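Three weeks with the Plomar hand-held gripper kit

I promised in October that I would write something longer about the Plomar kit, and several people reminded me in the comments, so I sit down now and do it. I paid for my unit with my own money, the full price, and the company does not know that I write this.

For those who come to this page from a search: it is a hand-held gripper with a wide camera in it. You carry it, you do a task with your own arm, and the recording is later used for teaching a robot arm the same task. I will not explain the method more than this, there are better pages for it. I only want to tell how the kit is to live with.

What I compared it to

Before the Plomar I used an Emeo, the older model, for more than a year. The Emeo is a good tool but it is built for people with strong wrists. After one long afternoon I could feel it in my thumb the whole next morning. The trigger needs a firm pull, and the spring does not become softer with time, whatever the forum says. I also tried for a short time the Sinasa rental service, where they send you two grippers in a hard case and you send back the case with the memory cards inside. This was comfortable, but you have to wait for your own data, and I am not a patient person with data.

The Plomar arrived in a plain carton. The foam inside was cut well and every piece had its place. The printed guide is 14 pages, and of these I needed perhaps the first half. The English in it is a little strange (I know, I should not be the one who says this).

Setting up

The first calibration took me 7 tries. I want to be fair here, the mistake in most of them was mine. I had put the printed marker too close to a window and the software did not like the reflection. When I moved the marker to the other wall, the calibration passed on the next try and since then it has never failed. The guide mentions light only in one sentence, and it is on the last page, where I did not look. Please, Plomar, move this sentence.

The recording software runs on an ordinary laptop. It has one big button and a list of sessions, and under each session you can write a note. I use the notes very much. The list cannot be sorted by task, only by time, so I begin each note with the name of the task and then search for it. It is not elegant but it works.

Weight and handling

On my kitchen scale the finger set alone, both fingers with pads, came to 178 grams. This is lighter than the Emeo set and I feel the difference most when I hold the arm out over a table for a long time. The balance is a little to the front. I got used to it after two days, but my wife, who has smaller hands, did not like it and took the Emeo back from the drawer.

The pads are the best part for me. They are soft enough to take a plastic bottle without pressing it flat, and they did not leave marks on anything. They do collect dust. I wipe them with a damp cloth before each session, and I would like to have a spare pair in the box. A spare pair has to be ordered separately, and the delivery was slow.

What I recorded

I set myself a goal of 200 usable recordings in three weeks, always small desk tasks: take a bottle and put it down somewhere else, move a cup, push a card to the edge and lift it. I reached the goal on the last evening. The work is more boring than I expected and also more tiring for the head than for the hand. When you do the same reach many times, you begin to do it too well, always the same path, and this is not useful for the training. I started to change where I stand and from which side I come to the object. That helped.

The wide lens sees a lot. This is good, because the object stays in view even when the wrist turns, but it means also that the whole room is in your data. If you work in a shared office, speak with your colleagues first and make sure that faces are blurred before you share anything. 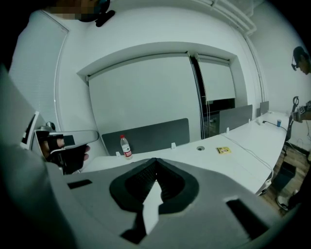

The view over the pad, with the bottle on the desk ahead and a second gripper on the left.

You see how strongly the desk bends. At the beginning I found this disturbing, and I tried to correct the distortion in every file before looking at it. Now I leave the files as they are and only correct when I need to measure something.

The grooves on the inside of the pad are not there only for the look. With smooth caps they make a real difference, and a bottle by its neck stays where I want it. With paper and thin cards I had less luck. The card slides along the ribs and turns, so for cards I go in with the tip only and very slowly.

Support

I wrote to support two times. The first answer came the same evening and solved my problem (a firmware that did not want to finish). The second question was about the Xie adapter, which I still have from another project and would like to use on this handle. They answered that it is not supported and that they have no plan for it. It is a clear answer, although I hoped for a different one. The thread fits, by the way, only the connector sits on the wrong side.

Would I buy it again

Yes, for my kind of work. If you already have an Emeo and your wrist does not complain, I would wait until the software can sort the sessions. If you start from zero, and you mostly handle bottles, cups and boxes, it is the kit I would take. For thin flat things I would look first at something with narrower fingers.

I will write again when I have trained something with the recordings. The first run is on the computer now and the fan is very loud.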